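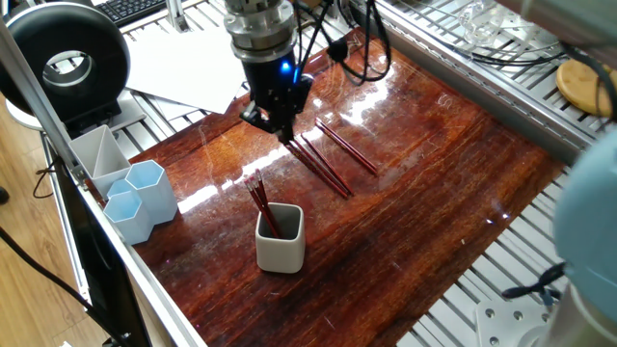

Red pencils, a square pencil cup and a group of desk organizers on one of the tables at the Pulby desk room in Jelthorpe.

Pencils return to the reading desks

JELTHORPE - Readers who come to the Pulby local history room without a pencil will be able to borrow one again starting in May, when the room brings back the desk supplies it put away during last year's floor repairs.

The room has 14 reading places. Under the new arrangement, a shared supply table by the entrance will hold pencils, scrap paper and request slips, and readers will take what they need to their seats and bring it back on the way out.

Ink has been barred from the room for as long as it has kept original papers. The oldest item on the open request list is an 1817 rent book from the Kneath mill, and staff say pen marks have turned up on newer material more than once. Until the repairs, each desk had its own jar of pencils. The jars were often empty by the afternoon, and readers ended up borrowing from one another or going without.

The red pencils have eraser ends and are kept point down in a square white cup with rounded corners. A white divided organizer and several light blue hexagonal cups share the tabletop. The organizer will take the request slips, and the blue cups are meant for paper clips, bookmarks and short pencils that still have some use in them.

Pencils found lying on the table or left at desks will go back into the cup at noon and again before closing. Sharpening will be done at the front counter only, to keep shavings away from the papers.

The supplies were paid for out of the room's copying fees. The order came to 46 dollars, including a box of pencils and the containers. The tables themselves are the old ones, polished wood with a reddish finish, and have not been replaced or refinished. Readers are asked to lift boxes onto them and not slide them across, as the tops scratch easily.

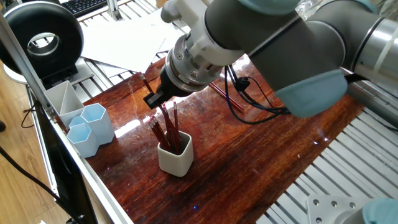 Hours and seats

The room will keep its present hours through the spring, opening at 10 a.m. and closing at 4 p.m., with a late opening on Friday. Seats are first come, first served, except for groups of four or more, which need to call ahead.

Coats and bags go in the lockers along the hall. There are 32 lockers, and the keys are handed out at the counter. Laptops and phones are allowed at the desks with the sound off. Readers may bring their own pencils, including mechanical ones, but colored pencils and highlighters should stay in the lockers.

Requests for boxes from the Cloltier collection still need one working day's notice, as that material is kept in a separate building. Slips for it can be filled out at the supply table or left at the counter. All other boxes can be requested on the day of the visit, up to an hour before closing.

Spare pencils in good condition may be dropped off at the counter during opening hours. Pens cannot be accepted.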